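**Gladys Wanyama**
Feb 21, 2020

1/ I said I'd write up how we got our seed library going at the Sudel branch, so here it is in pieces. Short version: it took longer than I planned and the labels were the worst part.

2/ A seed library works like this. You take packets in spring, you grow the plants, you let a few go to seed, and you bring some back in the fall. No fines. If your crop fails, take more next year.

3/ We started last August with whatever people had in their garages. Beans, mostly. Also a coffee can of dill seed that must have held 3,000 of them, all stuck together. I dried it out on newspaper and lost about half.

4/ Beans, peas, tomatoes and lettuce are the ones to begin with. They mostly pollinate themselves, so what you save will come up close to what you planted. Please don't bring squash seed unless you know how to hand pollinate. We got three kinds of mystery gourd out of one donated jar.

5/ Test old seed before you put it out. Ten seeds on a damp paper towel, fold it, put it in a plastic bag on top of the fridge. Check at 6 days for beans, longer for peppers. If fewer than half sprout, we keep the packet back.

6/ Storage questions keep coming. Cool, dark, dry. Jars with tight lids for the bulk seed, paper envelopes for what goes out. I've been looking at open cubby shelving for the envelopes, one crop to a compartment.
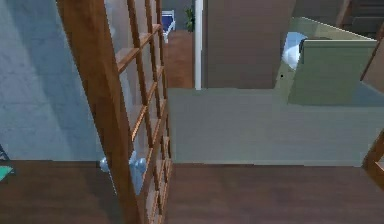
Tall lattice shelf, 3D mockup. Wood, small open compartments.

7/ On sorting: we tried alphabetical and it was a mess, because half of you look under "bean" and the other half look under "pole." Now it goes by crop, then by variety, then by year. Newest in back.

8/ Every envelope needs 4 things written on it: crop, variety, year saved, and the town it was grown in. Pencil is better than pen. Gel pen smears and I can't read it by March.

9/ Total so far is 1,038 envelopes checked out. Lettuce goes fastest. We are down to a handful of the Gebretsadik collards, which the family has been growing here for years, so if you took some last season please let a couple of plants bolt.

10/ Somebody asked about buying seed to fill gaps. We do, a little. Skip anything marked F1 if you plan to save from it. The plants are fine to eat but the next generation can be all over the place.

11/ Still short on: onions (fresh seed only, it doesn't keep), okra, any early sweet corn. Also small envelopes, the coin size.

12/ Drop-off is the blue bin by the Cemar Street door. Please don't leave wet tomato seed in a sandwich bag. Rinse it and dry it on a plate first.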